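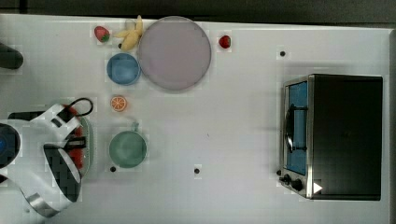 Plate, bowl, mug and toy fruit laid out on the kitchen table, Nasus open day, Grindunbridge.

Report on the visit to the Nasus open day
Submitted to the Conceição Play and Learning Network, 2022-07-21

The Network accepted an invitation from Nasus to attend its summer open day in Grindunbridge. The delegation was made up of Margaux Joly, Mirela Pimentel, Rosimeire Bezerra and Thaís Miranda. The visit was arranged in June through the Serkow office, which also covered local travel. According to the organizers, more than 200 visitors registered for the day.

The purpose of the visit was to look at kitchen and mealtime materials that could be used in the Network's own activity rooms, where the present stock is worn and several sets are incomplete. The delegation was asked to pay attention to size, color and storage, and to report on how the materials are set out for use.

The program began with a short welcome in the entrance hall, followed by a tour of the ground floor. Jucélia Seixas led the tour and answered questions throughout. The group then moved to the work area, where the kitchen table is kept, and stayed there until the midday break.

The kitchen table

The table has a plain white top. The items on it are a mixture of tableware of ordinary kinds and toy food. A large round plate in a pale lavender gray is the biggest of the dishes, and a blue bowl stands beside it. A sage-green mug and a toaster oven share the same surface. The food includes a banana, strawberries with green caps and a slice of orange showing its segments.

The delegation noted the restrained choice of colors. The pale plate gives a quiet background to the fruit, and the red of the strawberries is easy to find against the white top. In the Network's rooms the tablecloths are patterned, and small pieces are often overlooked when the tables are cleared. Rosimeire Bezerra recommended that plain white surfaces be tried in one room before any new sets are ordered.

The group also discussed the value of placing toy food next to tableware of the usual shapes. In the view of the delegation, a child who sets out a bowl and a mug is practicing something that will be needed at home. Play tableware made to a very small scale does not serve this purpose as well. Thaís Miranda observed that the Network had bought small-scale sets in the past on grounds of price and that most had been replaced sooner than planned.

Storage and records

Ms. Seixas explained that the kitchen collection currently holds 524 listed pieces, including spares. Each piece is entered in a register with its color and its place on the shelf. Items are drawn from the shelves for a table and returned at the end of the session, and the register is checked once the shelves are full again. Two copies are kept, one on paper and one on the office computer. The delegation was given time to read through the paper copy, which is clearly written and free of abbreviations.

Packaged goods are listed under a separate heading from loose food. The group considered this a sensible division. In the Network's current list, boxes, packets and fruit are entered together, and staff have reported difficulty in finding out what is missing.

Changing the table

A table need not hold the same selection throughout the day. A red package with a white patterned label and a clear, teal-tinted glass cup were among the items seen with the lavender-gray plate and the blue bowl. The delegation found that one or two such additions are enough to suggest a different meal or a different task, such as unpacking the shopping or setting out a drink.
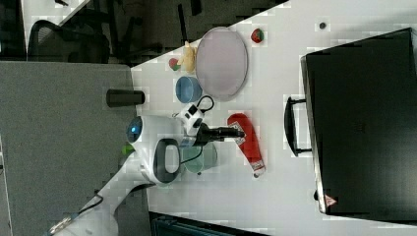

Mirela Pimentel asked that the Network be careful about glass, and said she would support cups of that kind only in rooms for older children with an adult at the table. She added that a packet or two from the shops would be welcome in every room, provided that they are listed and replaced when the corners become soft.

The point was accepted by the other members of the delegation, and it is reflected in the recommendations below.

Recommendations

The delegation recommends that one activity room be fitted with a plain white table for a trial period of two months.

New orders should favor full-size plates, bowls and mugs in single colors, with toy fruit chosen to stand out against them.

The stock list should be rewritten with packaged goods under their own heading. Margaux Joly has agreed to prepare a draft.

Glass items should not be ordered for the younger groups.

The Network thanks Nasus for its hospitality and the Serkow office for its help with the arrangements. A copy of this report has been sent to Ms. Seixas. Members who wish to see the notes taken from the register may request them from the Conceição office.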